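The Arm That Kept Squeezing

The fault showed up on a Thursday, a little after lunch, and the first sign of it was a cracking sound. Ea Kjærgaard was at her desk on the other side of the room at Gridport when one of the grippers in cell 8 closed on a mug handle and did not stop closing. The handle snapped. The gripper log said everything was normal.

Gridport teaches pairs of robot arms to handle household items: cups, trays, small tools. A person guides the arms through a task many times, and software called Elik learns from the recordings. The company had been through over 1,000 runs of its mug task without a breakage worth writing down.

"A broken mug is cheap," Kjærgaard says. "What bothered me was the log. It had the fingers stopped where they should have been. They were well past that."

She pressed the emergency stop, tagged the cell out and called Toon Vermeulen, who looks after the hardware. He swapped the gripper for a spare and ran the task again. It went fine for the rest of the day and most of the next morning. Then a second mug broke.

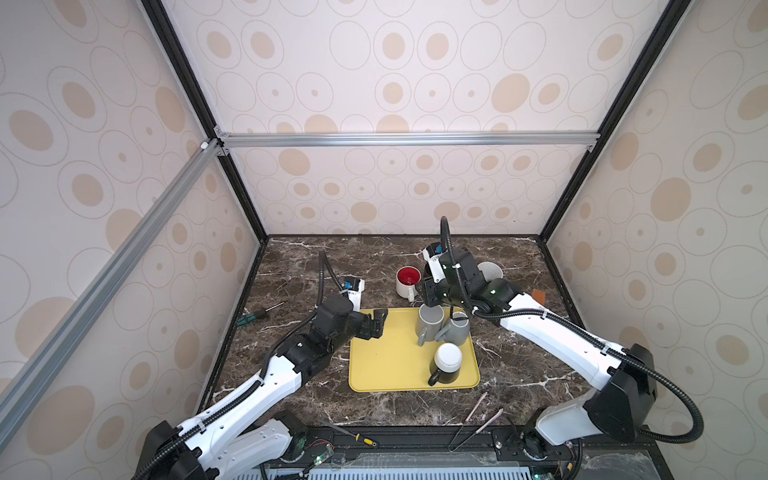

Vermeulen had assumed a worn force sensor. The second break ruled that out, as the sensor had gone with the first gripper. He began to look at the cables instead. Each arm carries its wiring along the outside in a flexible hose, and the hose bends every time the wrist turns. On one arm, a signal wire had worn through its insulation near the elbow. In certain poses it lost contact for a fraction of a second.

That should have halted the arm. Iresha Munshi, who maintains the control code, found out why it hadn't. When a force reading went missing, the program used the last good one. It had been written that way to get past small dropouts on an older network. If the wire failed just before contact, the last good reading was zero, and the gripper went on closing against what it took to be air. The position figure in the log was the commanded one. The measured one was never saved.

"I wrote part of that," Munshi says. "It was meant to be there for a month."

The fix took 2 days. A missing reading now stops both arms, and the log keeps commanded and measured positions side by side. Vermeulen opened the hoses on all 13 cells and found the same wear starting on three more arms. Those cables have been replaced, and the rest are checked every March and September.

Guarding was a separate argument. Operators used to reach in to reset the mugs while the motors were still powered. Kjærgaard has ended that, and resets are slower as a result. Sem Baert, who runs the evening shift, says his crew complained for a week or so and then got used to it.

The broken handles are in a drawer in Vermeulen's workshop, with the worn length of cable.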